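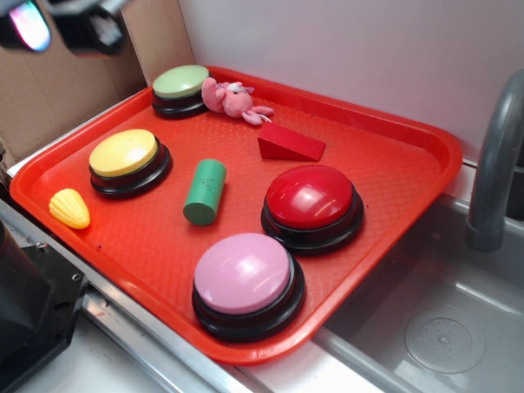
LESTVILLE, Wed 5 October

The quiz buzzer is a push button that lets a player claim the right to answer before anyone else does. It is one of the most satisfying little devices in all of party gaming, and its appeal is easy to feel: one good slap and the whole room looks your way!

A simple set gives each player a button in a different color, often red, yellow, green or blue. Many have a domed cap on a wide base, a shape that is easy to hit without looking. Some make their own sounds, and players get very attached to "their" noise.

Lockout systems go a step further. The first press shuts out all the others, which settles arguments that a human judge never could (a gap of a few thousandths of a second is plenty). Wired versions run every button to a central box, while wireless ones send a short radio signal.

The Lestville Open, a pub quiz league played entirely on buzzers, draws 900 players in a season. Teams play 7 rounds a night, and a wrong answer passes the question to the other side. Leena Kinnunen holds the league record of 294 points, set in a final against Detlef Gerlach that fans still love to retell.

Timing is a real skill. Strong players often press before the question is finished, trusting that the answer will come to them in the second or two they have left.

See also: Game show; Reaction time; Pub quiz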